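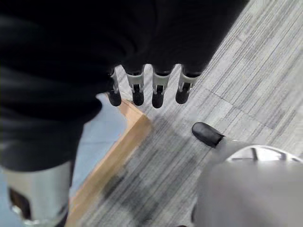 How often should a parts room be sorted?

Every Tuesday, if people take things from it daily, and once a month if they don't.

Ewan Ogilvie settled on Tuesday after trying most of the other days. He looks after the stores at Gengate, a small repair and fit-out business that handles plastic housings and panels, and his room is the one everybody walks through to get to the kettle. It has carpet tiles in grey, blue walls and more cardboard than he would like.

The stock list runs to 3,171 lines. When Ogilvie took the job he went through it with Manuela Benedetti from accounts and they found 1,049 lines for parts the business no longer fitted to anything. Those went first. It took the two of them most of June, working from 4 in the afternoon when the phones went quiet.

What was left had to live somewhere. Benedetti wanted closed cupboards. Ogilvie wanted open shelves, and got them, on the argument that people put things back where they can see a gap.

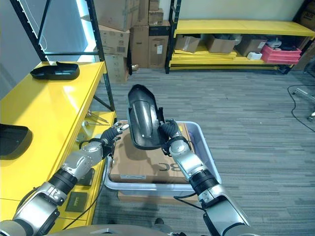 Page last changed: Tuesday, 9 am

The shelving is yellow with black uprights, and the colour was Ogilvie's choice too. Small dark parts show up well against it. Trays sit on the shelves for pieces in current use, and cartons go on the lower levels or in a stack against the wall with their labels left on.

Odd parts are the hard bit. A curved, glossy black cover doesn't stack and doesn't stand up by itself, and if it slides around against its neighbours it comes out scratched. Ogilvie puts pieces like that in translucent grey bins. He lays flattened or shallow cardboard in the bottom first, whatever is to hand, printing and all.

"You can see there's something in there from across the room," he says. "With the old crates you had to lift every lid, so people ordered another one instead."

He sorts on the floor. Renzo Greco, who fits most of what comes out of the room, thinks this is mad and has offered him a bench more than once. Ogilvie says a bench fills up by lunch. On the carpet a bin has to be dealt with before anyone can get past, and a dropped cover doesn't chip.

Some of his rules are fussier. Labels face the aisle. Empty cartons are kept for one week and then go to recycling. Trays are never put inside other trays unless both are empty, a rule Greco breaks often enough that it is now written on the door.

The next job is the second run of shelves, where boards and spare trays have ended up together. Ogilvie plans to move the boards out to the hall cupboard - Benedetti has already claimed half of it for files.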